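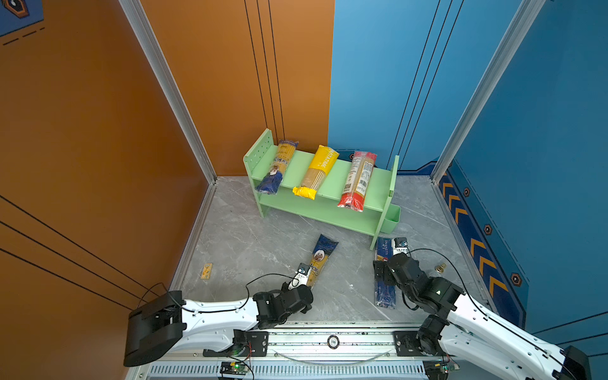
# Harkstead pantry shelf now has a place for spaghetti

22 January 2019

The food pantry on Nuttall Street in Harkstead has changed the way it stores pasta. From this week, long pasta is kept flat on small green two-tier shelves, and the tall cardboard boxes which stood near the door are gone.

The pantry gave out 3,260 packages of dry food last year, and spaghetti was the most asked item after rice. It was also the item that made the most trouble. The long packages did not stand well in the boxes. They bent in the middle, and when somebody pulled one from the bottom, the others fell on the floor. Many were given out with broken pasta inside, and a few had to be thrown away.

The new shelves are light and can be carried by one person. The side panel has many small holes, so air can pass, and a little green bin is fixed at the lower right. The pantry wants to use this bin for small things such as soup cubes and packets of yeast. In total 14 shelves were bought, from a household store in Mistton which is closing its second shop. The price was paid from the money of the autumn bake sale.

## Different brands together

Most of the pasta arrives as gifts, so the packages are seldom the same. On one top shelf there can be a blue and white package, a yellow one marked "PASTA TIME" and a red and white one, all lying next to each other. The pantry does not plan to sort them by brand. Visitors may choose the one they like, and the shelf is filled again with what is in the back room.

The lower level gets the packages that do not fit on top.
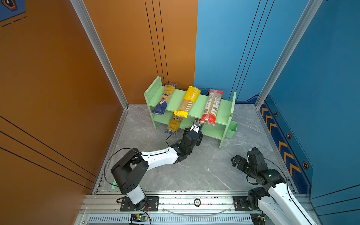 It is less deep than a spaghetti package is long, if the package is put in the wrong direction, and the end then comes out over the edge. Helpers are asked to turn these packages along the shelf, or to move them up when there is free space. Short pasta – penne, shells and similar – stays in the plastic tubs under the window as before.

The pantry also reminds donors to look at the label before they bring food. The date should be at least 30 days away, and the barcode and the nutrition label must be readable, as many visitors have allergies in the family and need to check what is inside. Open packages cannot be accepted, even when they are closed with tape or a clip.

At the moment there is enough spaghetti for almost 2 months. More needed are canned tomatoes, cooking oil and baby food. Donations can be left at the Nuttall Street entrance during opening hours, or in the collection basket at the Grustlow library, which is emptied every morning.

If the shelves work well, the same type will be used for flour and sugar from April. The pantry will decide this after the spring cleaning, when the back room is measured again.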